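The Kitchen That Must Be Serviced Every Morning

At Pondalmont, the robot with two arms works in a kitchen where no meal will ever be cooked. The counter, the bowl and the appliances exist only in a simulator called Trillar. One could think that such a cell needs no maintenance. Kamran Usmani, who looks after it, does not agree.

"A real cell gets dirty and its screws become loose," he told me when I visited in January. "A simulated cell does not get dirty. But people change a file, and the next day the arm stands a little differently. For me this is the same as a loose screw."

His morning begins with a cup of tea and a list, which he keeps on paper. First he loads the kitchen and lets the arms go to their home position. Then he compares the joint angles with the values he saved on the day the cell was accepted. If one of them is different, he does not correct it at once. He looks first for the person who changed it.

After this come the cameras. The view from above is the one he trusts most for the counter, although the arms themselves are almost completely outside of it. He has learned to read their shadows. The gripper that hangs over the middle of the counter makes a shadow like a block on a long stem, with a bright line across it. When the line becomes thinner than he remembers, he opens the settings of the fingers.
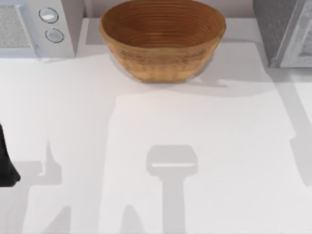
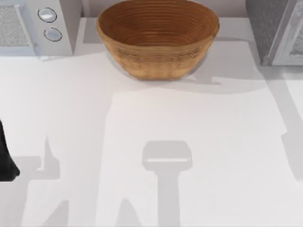

The simulated counter from above, with the bowl at the back between the two appliances and the shadows of the arms in front.

The lamp is a subject on which Mr. Usmani can speak for a long time. An earlier version of the kitchen had a light without shadows, because it was faster to compute. The control program, named Lurel, learned well in it, and then made mistakes when it was tested under stronger light. So the shadows were switched on, and they stayed on. The lamp position is now locked, and only 2 people in the team have permission to move it.

The last point of the list is a long run. The cell is started again 4000 times without any person watching, and each start must finish with the objects standing still. In the first run of this winter, 3903 starts were good. In the others, the bowl had moved or fallen through the counter. The fault was in the collision shape of the bowl, a simple invisible body that the simulator uses to calculate contact. It was set a little too low. Mishra, the company which supplied the kitchen models, sent a new file, and Mr. Usmani raised the starting height of the bowl by two millimeters also.

He wrote both changes on the paper list, with his initials. The next long run was planned for the same night.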